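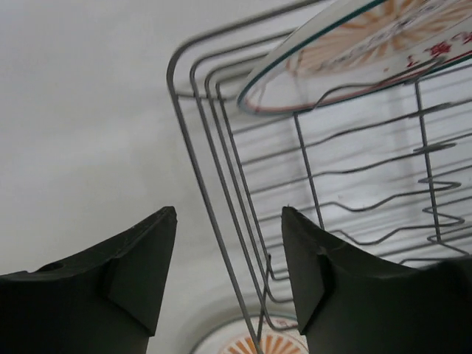 Maureen Tisdell

Clidari

The clidari is a small fretless zither played on a table or in the lap. It was made in the town of Zelton by the Bredberg Music Company and sold mostly by mail and through traveling agents. It belongs to the same family as the chord zithers that were common in American parlors from the late nineteenth century on. It differs from them mainly in its tuning and in the way the chord strings are grouped. The name was a trade name owned by Bredberg, but players in the area came to use it for any zither of similar size.

Construction

The body is a shallow box with one straight side and one slanted side. The top is spruce and the back and sides are a cheaper hardwood, usually stained black or dark brown. The standard model has 19 melody strings and 4 chord groups, set off from one another by a gap wide enough for the heel of the hand. Each melody string runs from a hitch pin at the lower end, over a thin metal rod that serves as a bridge, to a tuning pin at the upper end. The chord strings lie to the player's left and are overwound in the bass.

Number labels were pasted under the melody strings. A card printed with matching numbers could be slipped between the strings and the top, so that a beginner could follow a line across the card and play a tune without reading notes. These cards wore out quickly, and many surviving instruments have none.

Tuning

The melody strings are tuned to a major scale, most often in C, with two added notes near the top — F sharp and B flat — that let the player move briefly into a neighboring key. The chord groups give the tonic, subdominant, dominant, and relative minor. Early instruments lacked the minor group and had a second dominant in its place, with an added seventh. Bredberg appears to have dropped this arrangement because agents complained that buyers could not hear the difference between the two.

The tuning pins on later instruments are set in a laminated block and hold well. Those on early ones were driven straight into softwood and tend to slip, particularly in the bass. Restorers usually fit oversized pins or replace the block.

Decoration 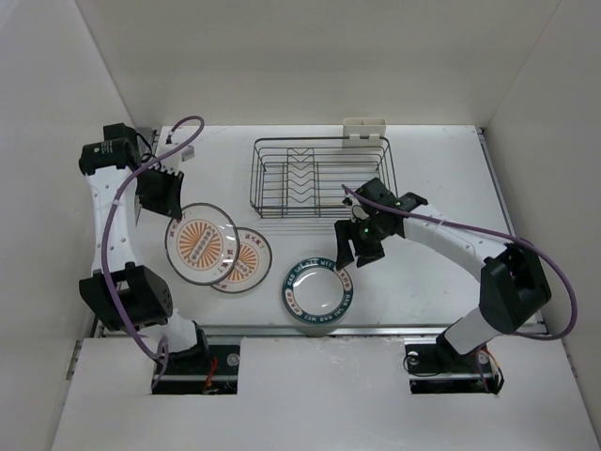
Bredberg decorated the top of the clidari by stencil, using a small number of designs that changed little over the years. The plainest is a wreath around the sound hole. Better models have a sunburst, and here the word does not mean the shaded brown finish found on guitars. It is a set of lines spreading from a center, much like the orange pattern on the two round plates in the photograph, though on the clidari the sound hole takes up the middle and the lines are gold on black. Because the paint was laid directly on the wood with a thin coat of shellac over it, the lines closest to the strings are often rubbed away. A floral border was offered for an extra charge but seems to have sold poorly.

Repertoire

The number cards are the best record of what was played. The Zelton historical collection holds 100 of them, most from Bredberg and the rest from the Mota Publishing House, which printed cards for several makes of zither. Hymns form the largest group. After these come waltzes, Civil War songs, and sentimental ballads, with a few schottisches and polkas that were popular at local dances.

The Mota cards are printed on heavier stock and include words beneath the numbers. They also mark chord changes with letters, where Bredberg used small circles in different colors. A player used to one system needed some time to learn the other, and some cards have the second set of marks added in pencil.

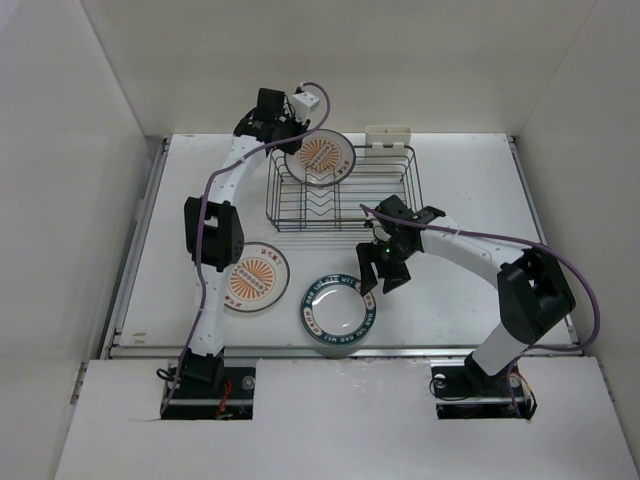
Not all of the playing came from cards. Older residents of the county remembered the clidari being used to accompany singing, with the melody strings left alone and the chord groups brushed with the thumb. In dance bands it was too soft to be heard over a fiddle. A few players fitted it with heavier strings to get around this, and tops that have sunk or cracked near the bridge are often the result.

Decline and later interest

Sales fell as phonographs became cheaper. Bredberg turned to piano benches and music cabinets, and the last catalog to list the clidari offers a single model — the plain wreath — at a reduced price. Unsold bodies were passed to a furniture dealer and turn up from time to time without strings or pins.

Interest returned on a modest scale among zither players and collectors. In August 2018 the Zelton library put 14 instruments on display, including an early one with the double dominant tuning and its original key. Replacement string sets are made to order by several small suppliers, who generally ask for the length of each string, since the placing of the hitch pins varies from one instrument to the next.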